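Chapter 3
Who Folds the Laundry?

If you have ever stood over a full basket on a Tuesday evening, wishing somebody else would take it on, you already know the question this chapter asks. Machines weld car doors and sort parcels all night long, so why is there still no machine that will put away your shirts?

We will begin at the Vonditex plant in Flevness, where one packing line closes 1386 cartons an hour. Every carton is the same size and arrives the same way up, and that sameness does a great deal of the work. Now think of a bedroom, with its quilts and cushions and clothes in heaps! Cloth sags, bunches and hides its own corners, and a grip that suits a towel may be all wrong for a sock.

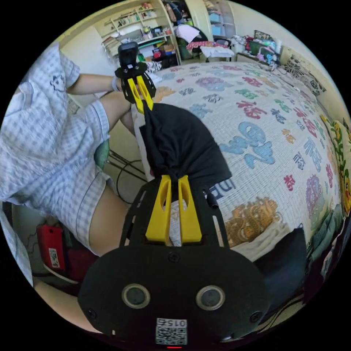 Figure 3.1 A piece of black fabric stretched between two hand-held grippers over a bed.

Holding cloth at two points is an old trick, as anyone who has hung out sheets will tell you. Choosing the two points is harder, and we will spend a good part of Section 3.2 on it. Before you read on, fold one T-shirt slowly and write down each place your fingers touch.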